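Toy Product Writing, Handout 3
Describing a collectible figure

Start with what the buyer will check first: height, joints, base. The Brarnard knight has 11 joints, and the old listing spent its opening paragraph on his unhappy childhood.
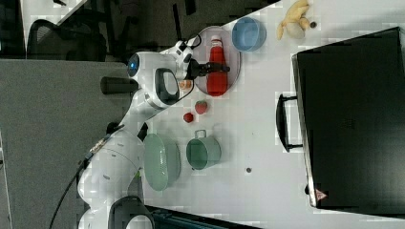
How much backstory belongs in a listing?
Two sentences, placed after the joints and the box. Fans know the story already, and grandparents will not be won over by it.

Scale goes in plain inches. Mirani once gave it only as a ratio and spent July answering mail. 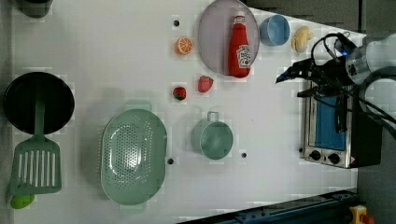
Gertraud Mayrhofer objects that serious collectors want the ratio and distrust anyone who leaves it out. Fine: print both, inches first.

Words to ration: "ultimate," "epic," "highly detailed." The Kaltuvwood catalog used the last one for a plain display stand.
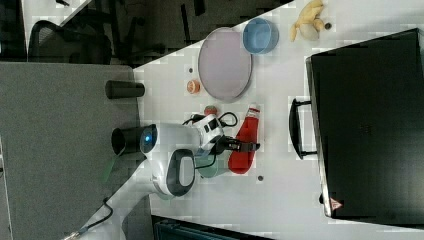 It also used it for the screws. Cross out every adjective that would fit the competitor's dragon equally well, then see whether you still have a paragraph.

For limited runs, give the number. "Edition of 1152" is a fact; "very rare" is a mood. 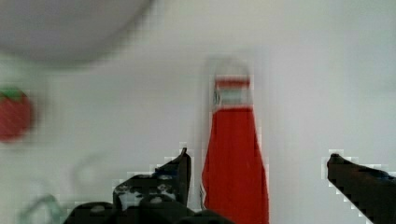

Homework
Rewrite the Nositz dragon listing in 90 words. The wings are sold separately, so say so early.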